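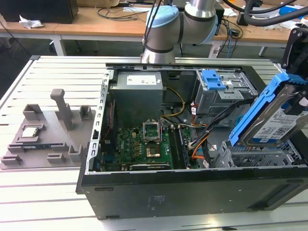 Drive caddy coming out of a desktop tower, with the processor and one memory module already in the parts tray.

When a robot arm gets stuck holding a drive: workshop tips

These notes come from our bench at the Rastville repair shop, where we strip old office desktops for parts. The arm does the repetitive work and a person stands by. In February it jammed with a hard drive caddy halfway out of the bay. The drive was saved, but the caddy cracked and one of the bay rails was bent. Most of the damage came after the jam, when someone tried to pull the caddy free by hand.

What went wrong

The data cable had been left plugged in at the drive end. The arm lifted the caddy, the cable went tight, and the arm kept lifting. Our pull limit was set high from an earlier job on rusted cases, so it didn't trip until the caddy was wedged at an angle.

If it happens to you

Press the stop button first. Don't use the pause on the screen. On our Traris controller a paused arm starts again as soon as anyone touches the resume key, and that key is easy to lean on.

Keep your fingers out of the case. The edges inside a tower are sharp, and a caddy under tension can jump when it lets go.

Hold the caddy from underneath before you open the gripper. Ours drops whatever it has when it opens. A drive that falls a few inches onto a metal table may not work again.

Look for the cable that is holding things up and unplug it at the connector. Don't cut it. Then open the gripper, set the drive down flat on a foam pad, and move the arm away slowly in manual mode.

Check the power supply cord. It should be out of the wall before any work starts, and ours was, but look again. Leave the machine unplugged for 15 minutes if there is any doubt.

Before the next run

Unplug both drive cables and tuck them to the side, well clear of the bay. Tug each one lightly to be sure it's loose.

Squeeze the caddy tabs by hand and slide it up and down once. If it sticks for you it will stick for the arm.

Take out the processor and memory before the drive. An open socket has very fine contacts, so put a plastic cover over it if the board is going to be used again. We didn't do this for a long time and lost a few boards to dropped screws.

Set the speed to 15 percent for the first lift on any new case model. We now go back to full speed after 6 clean lifts in a row.

Wipe the gripper pads with a dry cloth. We change ours every 400 lifts – sooner if they look shiny.

Write the pull limit on a piece of tape and stick it to the controller. Change the tape when you change the number.

Replacement caddies can be had from Agbeko by the box of 200, or pulled from dead machines, where the blue plastic is often still good.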